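Quando o robô larga a pasta: o que deu errado?

Você já deixou cair um caderno no chão? Robôs também deixam. E às vezes o motivo é bem bobo.

Na oficina de Brerville tinha um robô chamado Britach. Tarefa dele: pegar pastas na estante e guardar de novo. Fácil, né? Só que um dia a pasta escorregou - ploft! E depois outra. E mais outra.

Primeira pista: a garra. Ela tem dedos, como a sua mão, só que não sente nada sozinha. Precisa de um sensor pra saber se está apertando muito ou pouco. O sensor do Britach estava com defeito. Ele achava que segurava firme e apertava de leve.

Segunda pista: os quadradinhos preto e branco. Servem pra câmera saber onde está a mão. Se um deles entorta, o computador erra o lugar. Errou 2 centímetros? Pega só na pontinha.
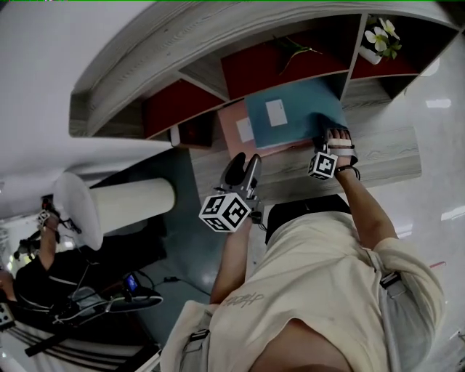
Mão na pasta azul, garra na outra mão. Repare nos cubos com desenhos preto e branco.

O conserto: trocar o sensor, colar o quadradinho direito e treinar tudo denovo. Foram 33 tentativas até a equipe ficar contente.

E a segurança? Regra número um: robô com defeito, desliga. Botão vermelho, na hora. Ninguem põe o dedo na garra pra "ver se funciona". Nem os adultos!

Pra fazer em casa: pegue uma folha com um pregador de roupa, bem na pontinha. Balance. Caiu? Agora tente mais pra dentro.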